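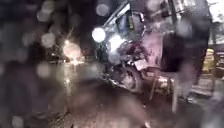

Hortensia Huanca asks whether people need permission to hold a protest march.

Filed under: Kids' News Explained

Usually they don't need permission to share an opinion. A march that fills a street is different. In the town of Lakley, organizers must tell the city 8 days ahead if they expect more than 200 people. The city can then close roads and send buses another way. It can't say no just because it dislikes the message on the signs.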